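Search this site Search Advanced search
February 3, 2018
By Mehwish Jatoi
14 comments Share 80 shares

Textile bank contract goes to Kunder as council changes sorting rules

The district council has awarded its textile recycling contract to Kunder, replacing Restunow, whose agreement ends in June. The new contract covers every clothing bank on council land, the collection point at the household waste site and a kerbside bag service that will be introduced in stages.

Under the terms published with the decision, the contractor must report the weight of material collected at each bank every month and state how much was passed on for reuse, how much was sent for fibre recovery and how much was burned or buried. The present contract requires only a yearly total. Last year's total was 665 tonnes, with no breakdown.

The main change for residents concerns what may be put in the banks. At present the notices ask for "clean, wearable clothing and paired shoes". From the start of the new contract there will be two grades. Grade A is clothing fit to be worn again without repair. Grade B is anything else made of cloth, including torn garments, single socks, worn towels, curtains and bed linen. Both grades must be dry. Wet material will be rejected at either grade, as damp spreads through a closed bank and can spoil the whole load.

Grade A items are to be folded and bagged. Grade B items may go in loose. The council's officers say folded clothing takes up less room in the bank and can be graded faster at the depot, where each garment is opened once, checked at the collar, cuffs, seams and hem, and folded again for baling.
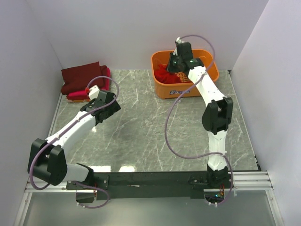

Juwita Rahman told the meeting that the two-grade system would confuse people, and that most residents would go on putting everything in one bag as they do now. She asked whether a mixed bag would be treated as Grade A or Grade B, and whether the council would be charged for sorting it.

The written answer is that a mixed bag will be treated as Grade B on arrival and sorted at the contractor's cost, provided that mixed bags make up no more than 16 per cent of the monthly weight. Above that level a handling charge applies. The rate of the charge has been withheld from the public papers on commercial grounds.

Payment works in the other direction for Grade A. The contractor pays the council a fixed sum per tonne, reviewed twice a year against the price of sorted second-hand clothing. If the price falls below an agreed floor, the payment stops but the collection duty continues. This clause was absent from the Restunow agreement, under which collections could be reduced when prices were low. Two banks were left unemptied for several weeks last year under that provision, and residents complained of bags being left on the ground beside them.

Kunder will use Jestodex, a weighing and logging system, on its collection vehicles. Each bank will carry a numbered plate. The driver scans the plate, the load is weighed as it is lifted, and the figure is sent to the council the same day. Banks that pass 80 per cent of their rated load between visits will be moved to a shorter collection interval. Banks that are regularly less than a third full may be removed or moved elsewhere, subject to a month's notice posted on the bank.

The kerbside service will begin with 100 households on the east side of the town. Each will receive a roll of bags in two colours, one for each grade, and a printed sheet showing how to prepare common items. Shirts and jumpers are to be buttoned or zipped where possible, laid flat, and folded lengthwise with the sleeves turned in before being folded down to size. Trousers are folded leg to leg. Coats may be rolled. Duvets, pillows, carpets and mattresses are excluded from both the banks and the kerbside bags and must still be taken to the waste site. 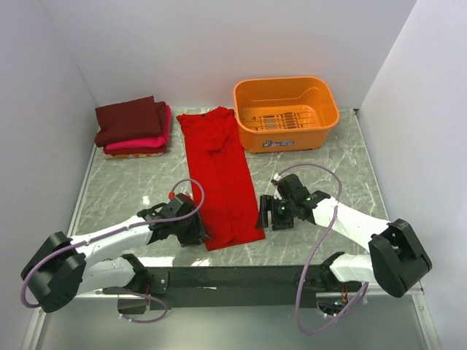

Labels should be left in. A garment with a readable fibre label can be sent directly to the correct recovery line if it fails the check for reuse, while one without a label must be tested or sent for mixed shredding, which brings a lower price. Name tapes on school clothing may be removed by the household but need not be. Hangers should be taken out, as they jam the bank doors.

Shoes are treated separately. They must be tied together in pairs and will be accepted as Grade A only. Single shoes and shoes with split soles should go in the general waste.

A report to the council by Consolacion Navarro lists three risks: a fall in the price of sorted clothing, a low take-up of the two-colour bags, and theft from banks in unlit car parks. The last is to be dealt with by fitting a new pattern of chute and by moving four of the banks nearer to street lighting. The cost of moving them will be met from the existing waste budget.

The existing banks will be emptied for the last time under the old contract in the final week of June. They will be locked for up to two days while the plates are fitted and the notices changed. Residents are asked not to leave bags beside a locked bank.

Comments on the kerbside trial may be sent in writing to the waste services office. A review will be put before the council after the first six months of figures have been received.

14 comments Share 80 shares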